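How a Robot Learns to Pick Up a Rag

Pick up a sock. Go on, there is probably one on your floor.

Done? Good. You have just beaten some very expensive machines. You didn't measure the sock or think about which corner to grab. Your hand went down, pinched, and came back up with a sock in it, and your brain was most likely busy with lunch the whole time.

Robots are great at plenty of things that people find hard. They can put a screw in the same hole all day and never get bored or ask for a snack. Give one a crumpled cloth, though, and it may act as if you had handed it a ghost.

Why is cloth so rude?

A brick is polite. It has the same shape on Monday as it had last year. If a robot knows where one corner of the brick is, it can work out where the other corners are too.

Cloth won't stick to any agreement like that. Fold it, drop it, or breathe on it, and it has a new shape. Its corners hide under its middle. Pull one end and the other end may follow, or it may stay put and let the wrinkles do the traveling. You could write the robot a list of rules for this, and people have tried. The list gets very long, and then the cloth does something that isn't on it.

So the researchers on a project called Skustulum tried another way. They skipped the list and showed the robot what to do, over and over, until it began to get the idea.

Learning by being shown

Snežana Kadrić runs the cloth part of the project. She says her job title is "research lead" and her real job is crumpling rags. The method she uses has a name, imitation learning, and it is much less fancy than it sounds. You did it when you learned to tie your shoes. Somebody showed you, you made a terrible knot, and they showed you again.

In the lab, a person guides a pair of gripper fingers through the job: reach, pinch, lift, move, let go. One full try is called a demonstration. A small camera rides along close to the fingers and sees what they see, which is mostly cloth and quite often somebody's knee. The computer saves the pictures together with the way the fingers moved.

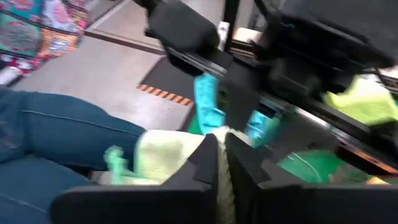 Then everybody does it again. The cloth gets dropped in a new heap. It gets swapped for a different color, because a robot that has only met blue rags may decide that blue is the important part. (Robots jump to silly conclusions. They have that in common with little brothers.) The background changes as well, so the robot doesn't end up believing that rags exist only next to one special patch of floor.

For the first part of the study, the team collected 2,000 demonstrations. Later they added more and reached 3,162. If you think that sounds dull, you are correct. Snežana says the trick is good music and not looking at the counter.

What happens inside the computer?

After all that crumpling, the computer goes through the demonstrations and practices guessing. It gets a picture and has to answer one question: what did the fingers do next? At first its guesses are dreadful. It wants to pinch the air, or the table, or nothing whatsoever. Each wrong guess nudges the numbers inside the program a tiny bit, and the next guess comes out slightly less dreadful.

The finished program is called a policy. That is a grown-up word for "what to do when you see this." The team gave theirs a name as well, Tania, after one of them got tired of saying "version six, the good one."

The test

You can't give a robot a test using only the questions it has practiced. That would be like a spelling test where the words are written on your sleeve. So Tania got cloths it had never met, dropped in heaps nobody had arranged for it.

It had 309 tries. A try counted only if the cloth was lifted clear and put down in the right place. After the first 2,000 demonstrations, Tania managed a little over half. After the full set, it managed about four out of every five. More showing made it better, and so did showing more kinds of cloth.

It still had its bad days. Sometimes Tania picked up two cloths at once and carried both off, looking as proud as a machine can. Thin cloths gave it more trouble than thick ones. Once it pinched the exact middle of a fold, lifted, and let the whole thing slide out again, 6 times in a row. It never got annoyed. The people watching did.

Try it yourself

You need a partner, a dish towel, and two wooden spoons.

Drop the towel on the table in a heap. Hold one spoon in each hand and close your eyes. Your partner tells you where to move, and you try to pinch the towel and lift it. Swap places after a few goes.

You will probably find that "left a bit" means something different to each of you, and that there may be shouting. Now try it once with your eyes open and no talking. Notice how much your eyes fix while you are moving, without asking you first. That fixing is the part Tania had to learn from all those demonstrations.

Words to know

Gripper: the part of a robot that grabs. It may have two fingers, or more, or none.

Demonstration: one full example of a job, done by a person and saved for the robot.

Policy: the program that chooses the robot's next move from what it sees.

Next, the team wants Tania to fold a cloth in half. Snežana thinks this could take until December. She didn't say which December.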